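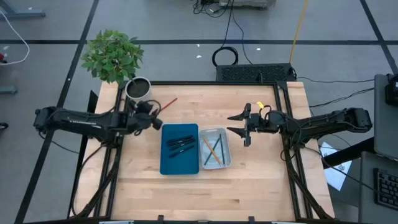
Jurkville Desk Drawer is a set of photos and short text records about sorting stationery, which is to say about the moment when a person looks at a pile of pens and decides, against all experience, that this time it will stay tidy. Each record covers one sort: what was on the table, which container each thing was meant for, and where it ended up. The containers are dull on purpose. A typical layout has a blue tray with four black markers on it, a clear plastic bin beside it holding a pencil and two black pens, and a paintbrush with a red handle lying on the tabletop, belonging to neither. The paintbrush question takes up more of this README than I would like.

Version 2, released 21st September. Maintained by Ostap Moroz. Complaints about version 1 are no longer accepted, as I agree with all of them.

What you get

There are 2867 records in total. Of these, 2000 are in the main folder, and the remainder are in a folder called extra, which I named in August and have regretted ever since. Each record has a photo, a list of items, a list of containers and a notes field. The notes field is free text and shows it. Some entries run to a paragraph about erasers. Most say "ok".

Item names

Use these names if you send corrections. The old files had "pen", "biro", "ballpoint" and "writing thing" for one object, and merging them cost me a weekend.

marker: anything with a fat barrel and a cap
pen: anything thinner that writes in ink
pencil: wood or mechanical, sharpened or not
brush: any paintbrush, whatever state the bristles are in
eraser: includes the ones shaped like fruit
clip: paper clips and binder clips together, sorry
other: please don't

Color goes in its own field. Write "black", and leave "charcoal" and "midnight" to the people who sell paint.

Container names

tray: flat, low or no sides
bin: has sides, any material, clear or otherwise
cup: taller than it is wide
loose: on the tabletop and in no container at all

An item lying across the rim of two containers goes to whichever holds the greater part of it. If you can't tell, write "rim" and move on with your life. The Zernau records used to say "between" for this and have been changed to match.

The brush question

Version 1 had no rule for brushes. Half the records put them with the pencils (long, thin, wooden, fair enough) and the other half left them on the table as though they were somebody else's problem. Starau argued for a separate cup. Mavromatis argued for the pencils, at length, by email. The current rule is that a brush is labeled where it lies, and "loose" is a perfectly respectable answer. More than 900 records were relabeled under this rule. If you find one I missed, it will have a brush in it and the word "pencil" next to it.

Known problems

Clear bins are hard to see against pale tabletops in some photos, and a few were labeled "loose" by mistake in version 1. I fixed the ones I found.

Pens and closed mechanical pencils look alike from above. The item list wins over the photo where they disagree, except in the Starau records, where the photo wins.

The spelling "erasor" survives in the notes field. I left it alone.

Changes from version 1

Color moved to its own field.
"Rim" added.
"Writing thing" removed.
Duplicate photos dropped from the main folder but still present in extra.

Corrections

Send the record number, the field and the new value. One correction per line, please, and no attachments. Opinions about brushes go to Mavromatis.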